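Ohemaa Mahama
August 8, 2024

1/ Eight months into the new job and I still get asked what I do all day, so here's a thread! Short version: I used to pack returns at Sutov, and now I pick up ordinary household stuff with a gripper in my hand so that a robot arm can learn from it.

2/ The arm is called Budik. It came in January and we all assumed the worst, me included. Thirty-three of us on the returns floor, and the canteen was very quiet that week.

3/ What happened was that Budik took over the boxes. Same size, same weight, all day, great, have them. My shoulders have never been so happy. But it was hopeless with small awkward things, so they asked who wanted to train on the hand-held grippers. My hand was up before Nii Asante had finished the sentence.

4/ You squeeze, the two fingers close, you lift, you turn it a bit, you put it down. Sounds like nothing. Try it with a bottle of lotion on a shaggy blanket covered in pandas, with someone else working right beside you (elbows!!).
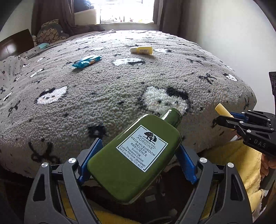
and then do it again from the other side, because a bottle lying label up and a bottle lying label down are two different jobs as far as the arm is concerned. I had never once thought about how I pick up a bottle. Now I think about it in the shower.

5/ Soft surfaces are my favourite. On a table everything stays put, but on a bed things sink and roll and the fingers catch in the fluff. Tamunoemi Aliyu is brilliant at it, she sort of tips things up with one finger first. We've all copied her.

6/ The target is 30 good pick-ups per item before we swap it for another. Slow is fine. On the returns line I was timed to the second, so being told "take your time with that one" was very strange for the first fortnight!
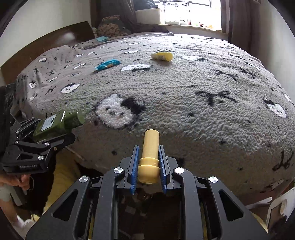 7/ The not so great bits. Your wrist aches in a new place. The evening shift lost its overtime when the boxes went, and a few people really felt that. Zakhar Ivanyshyn has been pushing for the gripper work to go on the higher pay grade and I'm right behind him.

8/ Also there were only places for some of us to start with. My cousin Ewurabena had to wait until spring and was rightly cross about it.

9/ But I know how the thing works now, and when Budik drops something I can usually say why. The engineers ask us! They come down with a notebook! Next week we start on socks and I can't wait.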